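Clultis Grid Tablecloth, Heather Gray

Item 3280
Updated 10/07/2023

We've had this one in the Lindbridge range for 2 years now and it's still the cloth we end up putting on our own tables! The ground is a soft, mottled gray and the grid is a thin white line, so you get a pattern that livens up a plain room and still lets your plates and flowers do the talking.

Kornél Nyitrai drew the first version for our Orbán collection with a much heavier line (it looked like a math notebook, he says so himself). The thinner one came the following November and we loved it right away.
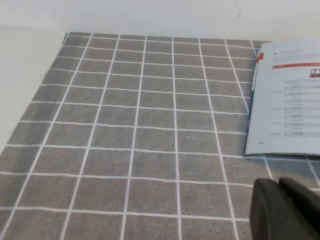
It looks especially good on pale tabletops, and it works just as well for a desk or a meeting table as it does for dinner. If you like a bit of bare table showing, order a size down. For a proper drop on all sides, measure your top and add 50 cm to both the length and the width.

Care: machine wash cool, hang to dry, warm iron on the back. A few light ripples after washing are normal and ease out with the iron.

Matching Cledura napkins are sold separately. Fabric swatches are free, just quote the item number when you write.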